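Rollow Hall Newsletter, February

Evening classes: what's running and what has changed
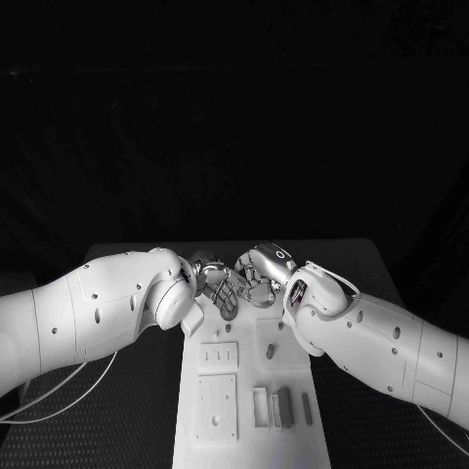
Spring sign-up

Sign-up for the spring term opens Wednesday at 10 in the morning, online and at the front desk. People already in a class keep their place if they renew before then. After that, open places go in the order the forms come in.

The fee is the same as last term. You can pay in full or in two parts, with the second part due at the halfway point. If you paid a deposit for the fall upholstery class that was canceled, it is still on your account. Tell the desk if you want it moved to another class or sent back to you.

Bread baking

Ditte Lund is teaching bread again, this time over six evenings. The first three cover plain white and wheat loaves, and the rest are rye and sourdough. She asks everyone to bring an apron, a clean dish towel and a container with a lid for taking dough home. Flour and yeast are included in the fee. The kitchen has two ovens, so the group will bake in turns and the later bakes may run past nine. Anyone with a bus to catch should let her know at the start of the evening.

Bookkeeping for small businesses

Tiago Godinho has split this class in half. Part one is for people who have never kept books and covers receipts, invoices and a simple monthly ledger. Part two covers payroll and sales tax. You can take part two alone if you already keep your own records. He has dropped the old textbook, which went out of print, and now uses a packet of about 40 pages that you can pick up at the desk.

Beginning Portuguese

The Monday group is full, with a waiting list. Custódio Esteves has agreed to open another group at lunchtime, which will meet in the upstairs room on the Veloso Street side. It uses the same book as the evening group, so you can switch between them if you miss a session. The conversation table for former students goes on as before. It is free and you don't have to sign up.

Sewing and alterations

Kartini Ginting will start with hems and zippers and move on to taking in a waist. Bring something of your own to work on from the second session. Please wash it first. The machines have been serviced and the two that kept jamming have been replaced. Scissors are still in short supply, so bring a pair if you have them, with your name on the handle.

Parking and doors

The lot behind the Trerkley building is closed for repaving until the end of the month. Use the street or the lot by the library, which is free after six. The side door now locks at 8:30. If you arrive later than that, come in through the front and sign the sheet.

Questions about any class can be left at the desk for Nuno Teixeira, who is in every weekday afternoon except Friday.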